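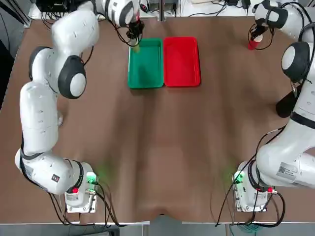 The night tech at Werkden had cell 4 until six in the morning. The job sheet said the left arm was dropping parts short of the green tray, and someone had added "again" in pencil.

She read the log first. The cell had run 1,690 cycles since the last service, and 213 of them were marked short. All left arm. The right arm had a clean record.

She pressed stop and waited for the arms to settle. Then she put her palm on the brown sheet and pushed. It slid a little toward the trays. Whoever changed it in June had taped only the near side.

"You moved the floor on it," she said to the empty chair at the desk.

She took the trays off, pulled the sheet tight and taped the far side down. A few wrinkles stayed in. She put the green tray back on the left and the red on the right, measured both from the table edge, and wrote the numbers on the job sheet where the day shift would have to see them.

The Rallis manual wanted a full calibration after any change to the table. That took 2 hours. She made coffee and ran it, touching the left gripper to each corner of the green tray and saving the point – then the same on the red with the right.

At ten past four she started the cell at quarter speed. The left arm went out over the tray, stopped, and opened its fingers. The part landed inside the rim. She let it do twenty more before she brought the speed up.

She crossed out "again," signed the sheet and went to look at cell 5.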